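Section 7: Setting Up the Island for Breakfast

We love this part of the Drura kitchen guide, because a good island makes the whole morning easier (and the wooden top looks great with dishes on it!).

1. Wipe the wooden top and let it dry.
2. Put the toaster oven toward the back, with room for the door to open all the way.
3. Stand the kettle to the left of it and tuck the cord behind.

Caution: Keep cups and cloths clear of the toaster oven while it's on.

4. Spread the placemat near the front, then set out the plate with the bowl on top.
5. Lay the fork to the right. Kids' toys are welcome, so let the dinosaur come to breakfast!

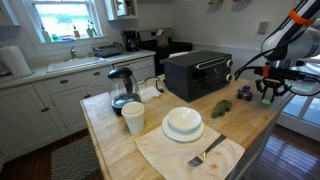

6. Fill the kettle to the line and switch it on.

Note: Stains on the placemat? Soak it in cool water for 14 minutes before washing.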